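Week 6: when a TV drama loses its audience

Okay, so ratings. I had you all watch the first two episodes of Moulin over the break, and I know some of you hated it (fair enough!). My question is why 1000 people in the Prollell viewer panel started it and 900 had given up by the finale.

A red tulip and white flowers in vases in one view, cut flowers lying on the wood in the other.

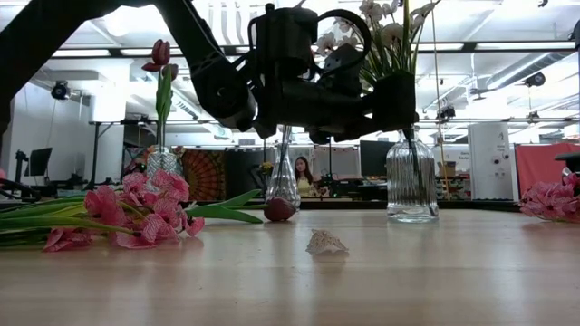
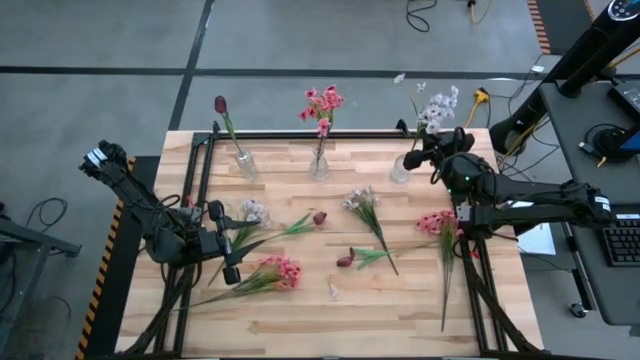
My own theory is tone. Episode one is a ghost comedy, episode two is a divorce story — and the lead plays both at exactly the same volume. Compare Uvero, which is just as silly but picks its colour early and sticks with it.

For next class, read the Folley chapter on pilots and bring one scene you'd cut.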